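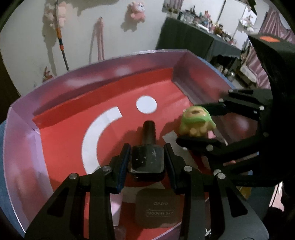
Figure 9. Shallow box with a red paper floor and white paper shapes.

4.2 Leaving the group chat

I expected people to tell me about big fights. Mostly they told me about mute buttons. Of the 30 people I talked to in Tondville, 11 had muted a family chat for good and never said a word to anyone in it, and they were pretty cheerful about that. Leaving was another matter – the app posts a little line saying you've left, and everybody hates that line.

Usha Fernandes, who did the second set of interviews with me, kept hearing the same thing from her side (we compared notes every Sunday night, usually over noodles). People would put off leaving for months, then slip out in November when the holiday planning got loud. One woman had 1722 unread messages in a chat for a cousin's wedding. The wedding was long over!

I also asked what a polite exit would look like. A short goodbye came up a lot, sent to one person and not the whole chat. Two people wanted the app to let them go quietly, and Serell did start offering that while we were still interviewing, so I went back and asked them about it. Neither had tried it yet.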